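# stisex-sole-handling – grip fault subset

Recordings from the Stisex sole-tray task, kept separate from the main set after the grip fault in May. If you only want clean runs, use `main/` and skip this folder.

## What went wrong

The task is simple. The robot picks up a black sole tray by one end, lifts it and moves it to the next spot on the yellow table. On a Saturday run the right hand reported a closed grip while its fingers were still easing open. The controller trusted the report and kept lifting. The tray swung down, slid off the table and hit an operator on the shin. It was a bruise and nothing more, but the operator was standing inside the marked zone and shouldn't have been.

We stopped work, pulled the logs and found the same mismatch in 34 earlier episodes. In most of those the tray stayed in the hand, so it had gone unnoticed.

## Cause

The Flelero hand driver caches the last finger position it received. When a packet is late it repeats the cached value and doesn't flag it. The cut-off for a late packet was set to 200 ms, far too long for a lift at normal speed. A colour change on the status light was supposed to warn the operator, but it reads the same cached value and stayed green.

## Contents

| Folder | Episodes | Notes |
|---|---|---|
| `fault/` | 34 | grip report and finger position disagree |
| `near/` | 200 | late packets, no disagreement found |
| `after/` | 54 | recorded with the patched driver |

288 episodes in total. Each has head camera video, joint positions, motor current and the raw hand packets. `grip_state` is left as the old driver wrote it, so it is wrong in `fault/`. Use `grip_state_fixed`, which we rebuilt from motor current.

## Changes made

- Stale packets now raise `HAND_STALE` and pause the arm where it is.
- Lift speed is halved until the tray has cleared the table top.
- The status light reads from motor current.
- The zone is taped on the carpet and the run won't start until the operator confirms they are outside it.

A pause leaves the tray in the hand. Don't reach in and take it. Press the stop, wait for the arm to settle, then release the hand from the console.

## Known problems

- Labels in `near/` were checked by one person only.
- Motor current drifts once the hand has warmed up – the threshold in `config/ekik.yaml` suits the first hour of a session and gets less reliable after that.
- The left hand uses the same driver. We haven't seen the fault there, but it has done far fewer lifts.
- The Sepp export script drops raw packets. Copy the folders directly if you need them.

Report mislabelled episodes in the Ekik tracker under `hand-driver`, with the episode number and the time into the clip.
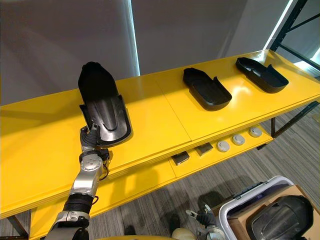

Include the driver version too if you are replaying on your own hardware. It is on the first line of each episode log, and anything without a version line was recorded before the patch.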